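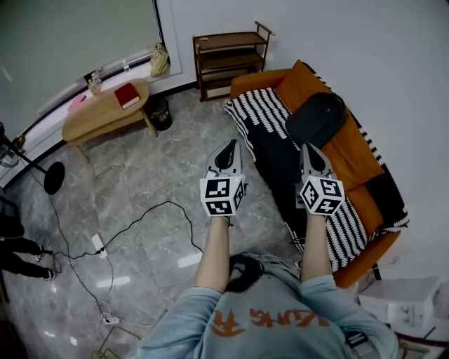 Filed under: Home & Living > Upholstery and Fabric
3 min read

kudska_mills
Has anyone cleaned a polyester sofa cover with the Waltell powder? Mine is three years old and the seat is going gray. Label says 22 grams per liter, which seems like a lot.

ferntop
I used 14 and it was plenty. More than that and you spend all evening rinsing.

zheng70
Disagree. At 14 it did nothing on my armrests. Follow the label and rinse twice.

ferntop
Your armrests had hair oil on them, you posted about it in June. That's a different problem. Dish soap first.

zheng70
Fair, but the seat didn't come up either.

marlpit
Check the tag before any of this. If it says S only, no water. I ruined a cushion in Jindivthorpe water, very hard there, left a ring I never got out.

kudska_mills
Tag says W. Covers don't unzip though.

marlpit
Then damp sponge, small patches, fan on it overnight. Or throw a blanket over it like everybody else.

zheng70
A blanket slides off every time you sit down.

ferntop
Tuck it in behind the cushions. Replacement covers are $56 if the sponge doesn't work.

kudska_mills
Trying 14 on the back panel first.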